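The price on the screen is not the price of oil
Jul 16, 2023

Every time crude jumps a couple of dollars, we get the same explanation by teatime. Traders were "pricing in" a supply cut, or a cold snap, or a speech. When it falls back the next morning, the same people tell us the market had "got ahead of itself". I have stopped believing either half of it.

Take the Darness terminal. In February a short notice went out saying loadings would be held up for maintenance. Benchmark prices climbed before lunch, and two research notes talked about a tight spring. The notice covered one berth. The cargoes left a little late and the refineries that wanted them ran from their tanks in the meantime. By then the fuel distributors had already put their rates up, and I don't recall them hurrying to bring them down.

I run a small haulage business, so I see the invoices. Our supplier, Kirui, adds what it calls a market adjustment. On one delivery of 2,000 litres it came to £149. On the next, after crude had dropped for most of a fortnight, it came to £200. I asked how that worked and was sent a chart.

The defence is always that the paper market helps everyone plan. Producers can sell ahead, buyers can fix their costs, and the speculators in the middle keep things moving. That is fine as far as it goes. It doesn't explain why a firm my size can't get a fixed price for longer than a month without paying a premium that eats the benefit. Reseneck quoted me £317 just to set up the contract, before a drop of diesel was covered.

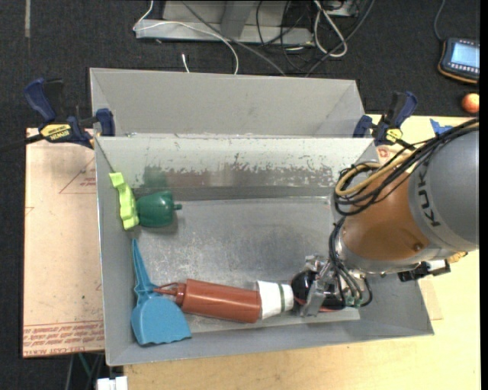
Who gains from the noise

Wovero, which sells price forecasts to firms like mine, wants me to pay for daily alerts. I went back through the free ones it sent over the winter. They were confident going up and confident coming down, and most turned up after the move had happened. A forecast that follows the price is a newspaper.

I would settle for something dull. Make distributors publish how their surcharge is worked out, with the date of the crude price they used, and make them apply it the same way in both directions. The big trading desks can carry on as they like. I have my doubts it will happen, as the present muddle suits too many of the people who would be asked to clear it up.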